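Do you really need a new PC?

April 24, 2019

My brother-in-law Kieran has been told by the Lerkis store that his computer is "end of life." The replacement they quoted him was $927. I have my doubts.

I asked what was wrong with it. Slow to start, he said. So is he, and we're keeping him. A used solid-state drive costs $19 at the swap meet in Stusholm, and I'd want to see that fail before I believed a salesman with a quota.

Open the case first

Two screws on most towers, then the side slides off. Lay it flat and look for dust before you look at prices.
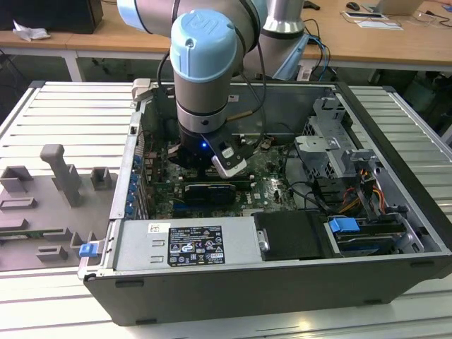
What about security updates?

Fair point, and the only one I take seriously. Check the date yourself, though. The store told Kieran August and couldn't say which year.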